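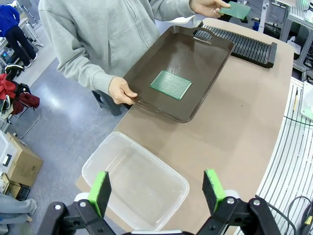
Chapter 2
Boards, Trays and Racks

Before we come to soldering at all, I should like to spend a little while on the bench, and on where a board lives when you aren't working on it. Olaia Collado, who taught me at Gemivton, gave her first-year group an entire October to this and I have come to think she was right!

A board laid loose on a table gets leaned on, or slides under a notebook — I have lost more than one that way. So we carry boards in a tray with a decent rim, and we stand them upright in a slotted rack, one to a slot, held by the edges. 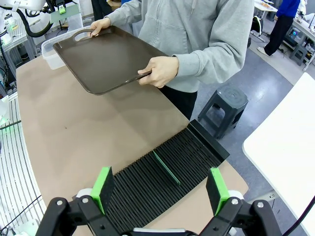 2.1 Choosing a tray

Any shallow tray will do to begin with, provided you can lift it comfortably with both hands. Handles are a kindness on a long morning. Wipe it out before you start, corners too, for that is where the clippings gather.
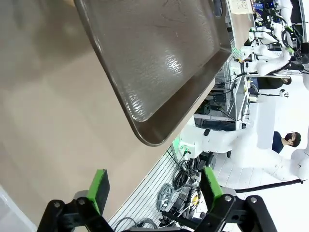
Do keep trays for boards alone, and don't let them drift off to the tea things. The stores at Pitent had 326 boards when I worked there, and every tray had its own shelf, labelled on the front in large letters.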